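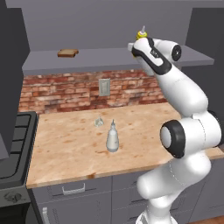

Hi, I'm Shabnam, and I teach robots to tidy up! Well, I try to. My robot is called Selach, and it does its practising in a pretend kitchen inside a computer (a bit like a video game, but with more washing-up).

Why pretend? If Selach drops a sauce bottle in there, I press a button and we start again. No mopping!

In July my friend Jawad and I wanted to find out if changing the kitchen helps a robot learn. So one Selach practised 1,028 times in the same kitchen. Another practised 1,028 times too, but we kept moving the bottles and swapping the colours of the walls. Then we gave both of them 70 goes in a kitchen they had never met.

The second one won easily! It had learned to look for the bottle, and the first one kept reaching for the old spot. Try it at home: ask someone to move your toothbrush, then see where your hand goes first.

Search Wisovico Kids... Go

Contact us | © Wisovico 2018 | Back to top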